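Looking after the hands

I promised a post on how we keep the two-armed cell going, and it's mostly a post about screws. I look after the one at Zeswood, the cell we call Aro, and when people hear that they imagine me writing clever code all day. I spend far more of my time with a screwdriver and a packet of lint-free wipes!
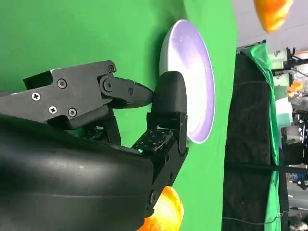

Posted by the Aro bench blog
June 27, 2025
Filed under: Maintenance, Hands

So, the fingers. Every link is held on with small screws, a mix of Phillips and hex socket, which means two drivers on the bench and me always picking up the wrong one. Gripping a plate by its rim is the job that finds a slack screw fastest. The pad lands on the edge, the load goes sideways through the pivot, and if anything has backed out you get a tiny wobble at the tip. I go over the lot every 200 grasps and mark each head with a dot of paint pen once it's nipped up. Nipped up, mind – these go into small parts and they strip if you lean on them.

The pads get a wipe at the same time. They're soft and they pick up fluff from everywhere (the green cloth is a terror for it), and a fluffy pad slides on a shiny plate. A damp wipe, then 30 minutes to dry, then back to work. I tried solvent once, last September, and ended up ordering new pads from Gautier, so please don't do that.

After the screws comes the warm-up. I run both hands open and closed 6 times with nothing in them and listen. A healthy hand makes a steady little whirr. A tight one ticks. Then I zero the wrists and let it have a go at the easy stuff, usually the stripy pumpkins and the lilac plate, where a bit of squeeze does no harm.

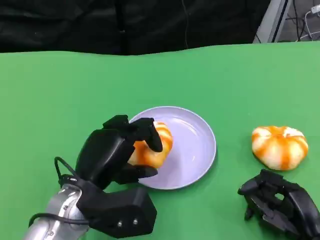

Cables are my other bugbear. The loop at the wrist wants enough slack to let the arm reach right across the table, but too much and it droops into the work or catches on an elbow. I settled on 2 cable ties per arm, done up loosely, and I check them with the arm stretched out as far as it will go. The Pitovano manual has you clip the cable down flat. I did it their way for a while and kept getting dropouts on the left side, so mine stay loopy.

Next on the list is the left thumb, which has started to tick on closing. I've got the spare pivot in a drawer, and I'll write up the swap when it's done.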